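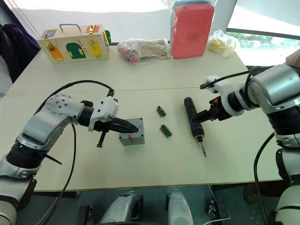

Two green circuit boards and a small grey box on a white table.

Repair evenings in Gruvholm will continue through the winter, with longer hours and a new bench for small electronics

Gruvholm, November. The Dullden Repair Association announces that its open repair evenings in Gruvholm will continue until the end of spring. The evenings were planned as a trial for one season only. The demand was higher than we had prepared for, and the board of the association has decided to extend the programme and to open a second bench, which will be used for small electronics.

During the trial, residents brought 131 household items to the evenings. Of these, 70 were repaired and went home in working order. A further 32 need a spare part which has been ordered or is being searched for. The others could not be repaired, or their owners decided that the repair would cost more than the item is worth to them.

"We expected mostly lamps and toasters, and we received them, but also many radios, door bells, timers for heating and controllers for garden pumps," says Marisol Kincaid, chair of the association. "These are things people do not want to throw away, because the new ones work differently and they must learn everything again. For such items we did not have the correct tools in the first months. Now we have them."

The second bench is paid for with a grant from the Adham Fund, which supports local projects for less waste. The grant covers a soldering station, a bench power supply, a set of precision drivers and the rent for the additional room. It also covers a small stock of the parts that fail most often, such as capacitors, fuses, switches and connectors.
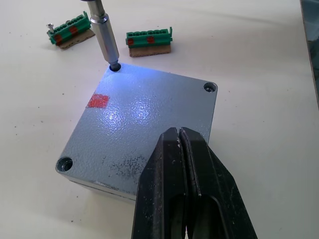 Many modern products are closed in a way that makes repair slow. Screws are hidden under rubber feet or labels, and some housings are glued. The association asks visitors not to open an item at home before they come. A broken clip or a damaged screw head can take more time than the fault itself. If the item has already been opened, please bring all screws and small parts in a bag, also the broken ones.

The instructions and the original power adapter should be brought too, if they still exist. Without the correct adapter it is often not possible to test the item, and the visitor must come a second time.

The evenings begin at six o'clock and will now end at half past nine, one hour later than before. The place is the same as before, the ground floor of the old Stoyanova printing works, with the entrance from the yard. There is a ramp at the door. Visitors are asked to register at the desk when they arrive, and they will receive a number. Registration closes at half past eight so that the last repairs can be finished without hurry.

Each visitor may bring two items per evening. The work is free of charge, but spare parts are paid by the owner at the purchase price. The association does not accept microwave ovens, items with a petrol engine, or batteries which are swollen or leaking. Swollen batteries should be taken directly to the municipal collection point.

For people who want to learn, the association will also offer an introduction course in soldering and fault finding. The course has three evenings and starts after the new year. There are 30 places, and members of the association can register first. No earlier experience is needed. Participants under sixteen years are welcome together with an adult.

The course is led by Amancay Quiroga, who worked for many years with the service of hearing equipment and has been with the repair evenings from the first one.

"The first evening we will only measure," says Quiroga. "Many people want to hold the soldering iron immediately, and I understand this. But when you can measure, you find that the fault is often a bad contact or a fuse, and then you do not need the iron at all. On the second evening we solder, and on the third evening the participants work with something they have brought from home."

The association is also looking for persons who can sew, sharpen tools or repair bicycles, and who would like to help one evening per month. Tools are available on site. Interested persons can speak with Marisol Kincaid at the registration desk during any repair evening.

A list of accepted items and the dates of the coming evenings are on the notice board in the yard of the printing works and in the Gruvholm library.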